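Visit report: Kermont demonstration hall, Jundley
10 Feb 2024
Written by Ursina Reisinger

Leopold Sutter and I went to Jundley to look at robot picking for our parts store before the equipment budget closes. Graça Godinho from Kermont took us through the hall and answered most of our questions on the spot.

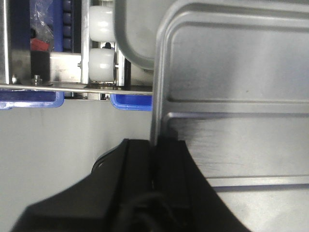 Blue bins and white rollers, both pictures.

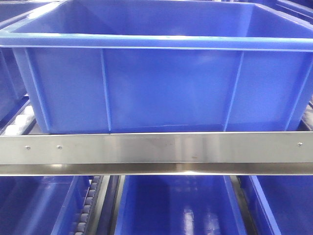
Our main question was how much of our own shelving we could keep. Graça said the arm and gripper are the smaller part of the price. Bins, roller tracks and the safety fence add up faster, and bins have to be one size throughout. We use 4 sizes now. Leopold thinks we can get down to 2, but he would like to talk to the night shift first.

Kermont quotes 20 weeks from order to delivery. Setup on site takes 6 days, and we would have to clear the aisle for all of it. If we want it running by November, the order has to go out before the summer break.

Service is a separate contract. Spare gripper fingers are not included in it and should go on their own budget line. Training for two operators is in the base price; extra people are charged by the day. I asked for the day rate in writing.

We also asked about leasing. Kermont does not lease directly but works with Fanlow, and Ingeborg Frei will call them for terms.

Still open:
Floor load in the back aisle
Cost of replacing the odd-size bins
Whether our stock software can talk to theirs

Gertraud Berchtold needs our figures for the budget draft. Leopold is doing the bin costs and I will do the rest once the written quote arrives.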